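Nyaga Kitchen Words – data card

Nyaga is a list of 452 kitchen and food words in English, Swahili and Finnish. Saeed Shirazi and Felista Shirima collected it for beginner language classes. Version 3 was finished in May.

Files
words.csv – one word per row, with plural
sentences.csv – 2,000 short sentences 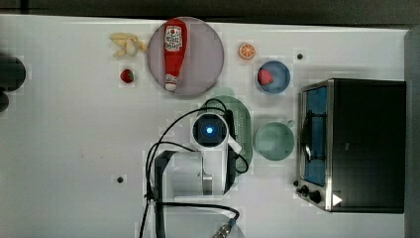 Toy food: ketchup, bananas, strawberries.

Each sentence was read by two speakers. When they did not agree, Hanne Laaksonen made the final choice for Finnish. Regional words are marked "r" in the last column. Please keep the file in UTF-8, or the Finnish letters will break.
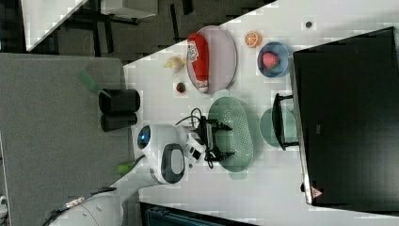 Colander, pale green, with small holes.

Known problems
In 30 rows the plural is missing. Words for spices are few.

Corrections go to Dennis Mbwambo. Please give the row number.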